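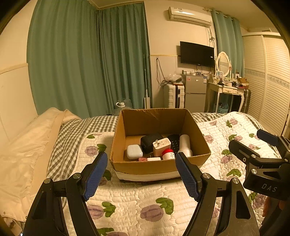 7. Manipulationsdaten aus handgeführten Greifern

Startseite | Skript | Übungen | Termine | Archiv
Geteilt: 18 | Kommentare: 2

Skript zur Vorlesung Lernende Robotersysteme, Kapitel 7
Fassung vom 22. März 2023

7.1 Einordnung

Kapitel 6 behandelte Teleoperation. Dort liegen Beobachtung und Stellgröße im selben System vor, und die Zuordnung beider Signale ist bis auf die Latenz trivial. Der Preis ist ein Roboter am Ort der Aufnahme. Handgeführte Greifer verzichten auf den Arm und behalten nur das Endstück der kinematischen Kette. Der Mensch führt den Greifer direkt, die Trajektorie wird aus dem Bildstrom und den Inertialdaten rekonstruiert.

Als durchgehendes Beispiel dient die Aufgabe Kallerwood: Ein oben offener Karton mit kleinen Haushaltsgegenständen wird zweihändig ausgeräumt. Abbildung 1 zeigt den Karton auf einem Bett, den einen Greifer mit gespreizten Fingern davor, den zweiten am rechten Bildrand. Der Datensatz umfasst 2.608 Demonstrationen aus 18 Wohnräumen. Davon wurden 222 vor dem Training verworfen (siehe 7.4).

7.2 Beobachtungs- und Aktionsraum

Je Greifer g und Zeitschritt t wird aufgezeichnet:

- Kamerabild I(g,t), am Greifer montierte Weitwinkelkamera
- Pose T(g,t) in SE(3), bezogen auf das Kartenkoordinatensystem
- Öffnungsweite w(g,t) zwischen den Fingerkuppen
- Zeitstempel der Kamera und der Inertialeinheit

Die Pose im Kartenkoordinatensystem wird nicht an das Netz übergeben. Die Lage der Karte hängt vom Startpunkt der Aufnahme ab und trägt keine Information über die Aufgabe. Stattdessen werden Aktionen relativ zur aktuellen Greiferpose dargestellt:

A(g,t,k) = T(g,t)^(-1) · T(g,t+k), k = 1, ..., H

H ist der Prädiktionshorizont. Alle H Posen beziehen sich auf denselben Zeitpunkt t. Die Alternative, jede Pose auf ihre Vorgängerin zu beziehen, akkumuliert den Schätzfehler über den Horizont und wird hier nicht verwendet.

Bei zwei Greifern kommt die gegenseitige Lage hinzu:

R(t) = T(rechts,t)^(-1) · T(links,t)

R(t) ist nur definiert, wenn beide Trajektorien in derselben Karte liegen. Im Modell Estow geht R(t) als zusätzlicher Eingang ein, im Vergleichsmodell Sodden fehlt dieser Eingang. Beide Modelle sind sonst identisch aufgebaut.

Der andere Greifer kann außerdem direkt im Bild erscheinen, wie in Abbildung 1. Das liefert eine schwache visuelle Information über R(t), aber nicht durchgehend: Bei großem Abstand oder ungünstiger Orientierung liegt er außerhalb des Sichtfelds. Sodden ist auf diese Information angewiesen.

7.3 Posenschätzung

Die Pose wird durch visuell-inertiale Lokalisierung bestimmt. Ablauf je Raum:

Schritt 1. Kartierungslauf mit einem Greifer, langsame Bewegung, Schleifenschluss am Startpunkt.
Schritt 2. Aufbau der Karte und Festlegung des Maßstabs aus den Inertialdaten.
Schritt 3. Relokalisierung jeder Demonstration beider Greifer in dieser Karte.
Schritt 4. Glättung der Trajektorie, Interpolation auf den Kameratakt.

Die Relokalisierung schätzt die Anfangspose robust aus Merkmalskorrespondenzen. Die Obergrenze liegt bei 1.000 Iterationen; wird bis dahin kein ausreichender Konsens gefunden, gilt die Demonstration als nicht lokalisiert.

Drei Eigenschaften realer Wohnräume wirken sich auf diese Stufe aus.

a) Verteilung der Merkmale. Ein gemusterter Überwurf liefert viele Merkmale im Nahbereich. Sie liegen jedoch auf einer verformbaren Unterlage, die bei Kontakt nachgibt. Möbelkanten, Wandleisten und fest montierte Geräte liefern weniger Merkmale, bleiben aber starr. Eine Gewichtung allein nach der Anzahl bevorzugt also die schlechtere Quelle.

b) Periodische Muster. Karierte Stoffe und Rippenstrukturen, etwa an Kofferschalen, erzeugen mehrdeutige Deskriptoren. Der Verhältnistest zwischen bestem und zweitbestem Treffer entfernt einen großen Teil davon. Der Rest muss durch die geometrische Prüfung fallen.

c) Eigene Finger im Bild. Die Finger bewegen sich mit der Kamera und verletzen die Annahme einer statischen Umgebung. Sie werden über eine feste Maske ausgeschlossen, deren Form von w abhängt. Für den zweiten Greifer reicht eine feste Maske nicht aus, dort wird segmentiert.

Anmerkung zu c): Die Maske ist nur für die Posenschätzung bestimmt. Im Eingang des Netzes bleiben die Finger sichtbar. Die Lage der Fingerkuppen relativ zum Objekt ist für das Greifen die wichtigste Größe im Bild.

7.4 Filterung

Verworfen werden Demonstrationen, für die mindestens eine der folgenden Bedingungen gilt:

(F1) Einer der beiden Greifer ist nicht lokalisiert.
(F2) Die geschätzte Geschwindigkeit überschreitet die Grenze des Zielarms.
(F3) Der Zeitversatz zwischen beiden Kameras ist nicht bestimmbar.
(F4) Der Karton wird während der Aufnahme von Hand verschoben.

F1 bis F3 werden automatisch geprüft, F4 durch Sichtung. F2 ist vom Zielroboter abhängig. Wird derselbe Datensatz auf einen anderen Arm übertragen, muss F2 neu ausgewertet werden. Die Rohdaten bleiben deshalb vollständig erhalten, gelöscht wird nur der Verweis im Trainingsindex.

Nicht gefiltert werden Fehlgriffe mit anschließender Korrektur. Sie decken Zustände ab, in die auch die gelernte Strategie gerät, und mildern die in Kapitel 5 besprochene Verteilungsverschiebung.

7.5 Greifergeometrie und Übertragung

Die Übertragung auf den Roboter setzt voraus, dass Fingerform, Kontaktfläche und Kameralage am Handgerät und am Roboter übereinstimmen. In Abbildung 1 sind die Finger als Gelenkgetriebe aus schwarzen Stäben ausgeführt, an den Innenseiten der Kuppen sitzen dunkelblaue, strukturierte Auflagen. Am Zielsystem Ayaaba werden Finger und Auflagen gleicher Bauart verwendet.

Die Öffnungsweite w ist kein Ersatz für eine Kraftmessung. Bei starren Objekten bleibt w nach dem Kontakt nahezu konstant, obwohl die Hand weiter zudrückt. Die Greifkraft der Demonstration ist damit aus w nicht rekonstruierbar. Am Roboter wird sie durch einen festen Grenzwert ersetzt. Für dünnwandige Flaschen und für glatte, gerundete Gehäuse ist derselbe Grenzwert nicht gleichzeitig optimal.

Zur Latenz: Beobachtungen treffen am Rechner verspätet ein, Stellbefehle werden verspätet ausgeführt. Bei der Aufnahme existiert die zweite Verzögerung nicht. Zur Laufzeit werden die ersten Aktionen der prädizierten Folge verworfen, deren Zeitstempel bereits in der Vergangenheit liegen. Die übrigen werden um die gemessene Stellverzögerung vorgezogen gesendet.

7.6 Verdeckung im Karton

Ein gefüllter Karton ist aus der Sicht einer Greiferkamera nie vollständig beobachtbar. Im gezeigten Fall liegt ein weißes Netzteil teilweise über einem schwarzen, kastenförmigen Gegenstand, und ein flaches weißes Teil wird von der vorderen Kartonwand angeschnitten. Für die Strategie folgt daraus:

- Die Reihenfolge der Entnahme ist Teil der Aufgabe und wird implizit mitgelernt.
- Mehrere Reihenfolgen sind zulässig. Die Aktionsverteilung ist mehrgipflig.
- Eine Regression mit quadratischem Fehler mittelt über die Gipfel und führt den Greifer zwischen zwei Objekte.

Estow und Sodden modellieren die Aktionsfolge daher generativ. Aus der gelernten Verteilung wird eine Folge gezogen, ein Teil davon ausgeführt und dann neu geplant. Zu häufiges Neuplanen führt zum Wechsel zwischen den Gipfeln, zu seltenes verhindert die Reaktion auf verrutschende Objekte.

Glänzende Oberflächen sind ein eigener Fall. Die Position des Reflexes wandert mit der Kamera und ist keine Objekteigenschaft. Farb- und Helligkeitsaugmentierung behebt das nur teilweise. Wirksamer war eine Aufteilung der Räume, bei der Trainings- und Testräume unterschiedliche Beleuchtung aufweisen und die Modellauswahl auf den Testbedingungen ähnlichen Validierungsräumen erfolgt.

7.7 Ergebnisse

Ausgewertet wurde auf Ayaaba in Räumen, die im Training nicht vorkommen. Ein Versuch gilt als erfolgreich, wenn alle Gegenstände außerhalb des Kartons abgelegt sind und der Karton nicht gekippt ist.

Einhändige Teilschritte: kein belastbarer Unterschied zwischen Estow und Sodden. R(t) wird hier nicht benötigt.

Zweihändige Teilschritte (Karton mit einem Greifer halten, mit dem anderen entnehmen): Estow ist überlegen. Die typischen Fehler von Sodden sind Kollisionen der Greifer über dem Karton und verspätetes Nachfassen an der Kartonwand.

Weiche Unterlage: Beide Modelle verlieren gegenüber einem Tisch. Der Karton neigt sich bei Kontakt, die Wandhöhe relativ zum Greifer ändert sich innerhalb des Horizonts. Ein kürzeres Ausführungsfenster verringert den Verlust, hebt ihn aber nicht auf.

Anzahl der Räume: Bei konstanter Zahl von Demonstrationen verbessert eine Verteilung auf mehr Räume die Übertragung stärker als zusätzliche Wiederholungen im selben Raum. Der Befund gilt für diese Aufgabe. Für Aufgaben mit engen Toleranzen liegt kein Vergleich vor.

7.8 Übungen (Abgabe im April)

1. Zeigen Sie, dass A(g,t,k) invariant gegenüber einer starren Transformation des Kartenkoordinatensystems ist. Gilt dasselbe für R(t), wenn beide Greifer in getrennten Karten lokalisiert sind?

2. Die Kamera sei gegenüber dem Greiferkoordinatensystem um eine unbekannte, konstante Transformation X verschoben. Leiten Sie her, wie X in die relativen Aktionen eingeht.

3. Skizzieren Sie ein Verfahren, das Merkmale auf nachgiebigen Unterlagen erkennt und in der Posenschätzung abwertet. Verwenden Sie ausschließlich Größen, die nach 7.2 aufgezeichnet werden.

4. Entwerfen Sie für (F4) eine automatische Prüfung. Geben Sie an, in welchen Fällen eine Verschiebung des Kartons mit einem Lokalisierungsfehler verwechselt wird.

Zurück | Kapitel 6 | Kapitel 8 | Nach oben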